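Wanlow swap room open again, more shelves and longer hours

The swap room at Wanlow is back open after being shut since December for a new floor and a lick of paint. Doors 10am till 3pm, free to come in, bring what you like within reason.

First morning was busy. 142 people through by lunchtime and a queue for the kettle. The shelving along the back is new, paid for with a 900 pound grant from the Grorari fund, and there is now a proper counter for handing things in. Bit of a squeeze by the door still – prams round the side please.

Kitchen things went quickest, as ever. Mixing bowls, baking tins, a whole box of jam jars gone before anyone had priced up the raffle. Children's books next. 372 items were booked in over the opening week and most of them have already found somewhere to go. Curtains are the exception, we have plenty of curtains and could do with no more untill spring.

A few changes to how it works. Electricals now go to Kingi on the Roltix estate, where they can be tested, so dont leave them here. Glass should be wrapped. Bedding must be washed and dry. The limit is 3 bags per household per visit, down from five, and anything brought after half past two will be asked to wait for the next session.

Smaller stuff is what the sorting table needs most.
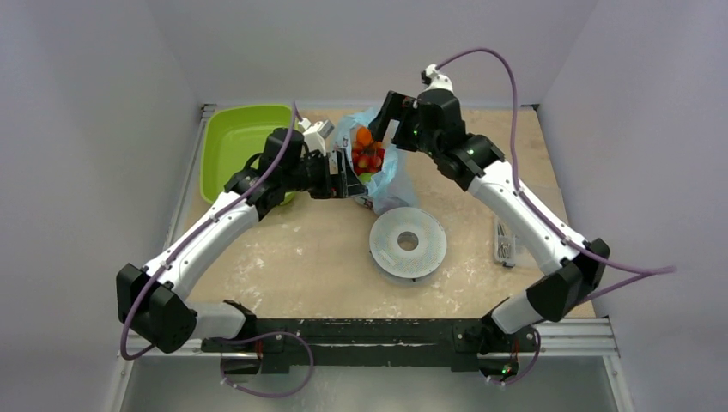

Sorting is the slow bit and the room is short of containers for it. Loose bits get seperated by type, then shelved, and without enough tubs it all ends up back in one heap. Bright ones are best, like the lime-green tub at the upper left of the table, easy to spot from across a room. Plastic bags are fine for carrying things in, but please take them home again if you can. Rims and handles should be sound, no cracks.

Tubs, crates and lidded boxes can be dropped at the counter any time the room is open. Labels and marker pens wanted too. Next date for furniture is still to be fixed – small tables and chairs only, details on the noticeboard by the door.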